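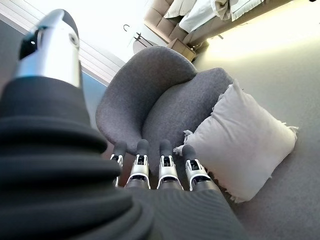 Pilar Orellana

Section 6. Placing and Caring for the Sedum Armchair

This section applies to the Sedum armchair in charcoal gray, which has a curved backrest and soft, felt-like upholstery. Read all steps before moving the chair.

6.1 Placement

1. Clear the floor where the chair will stand.
2. Lift the chair with one person on each side. Do not drag it.
3. Set the chair down at least 14 inches from any heater.
4. Turn the chair so that the open side of the shell faces the room.
5. Press down on the seat with both hands. If the chair rocks, move it to a level part of the floor.

CAUTION: Do not lift the chair by the rim of the backrest. The rim is padded and may lose its shape.

6.2 Routine Care

1. Remove any pillow and shake it out separately.
2. Vacuum the upholstery once a week with a soft brush, working from the rim down to the seat.
3. Blot spills at once with a dry white cloth. Do not rub.
4. Allow a damp area to dry for 30 minutes before checking it for marks.

NOTE: Light-colored pillows may pick up loose fibers from a new chair -- this normally stops within a few weeks. Wash pillow covers apart from other laundry during that time.

Report torn seams to the Wouters service desk. Have the order number ready when calling. Instructions for the matching footstool are given in Section 7.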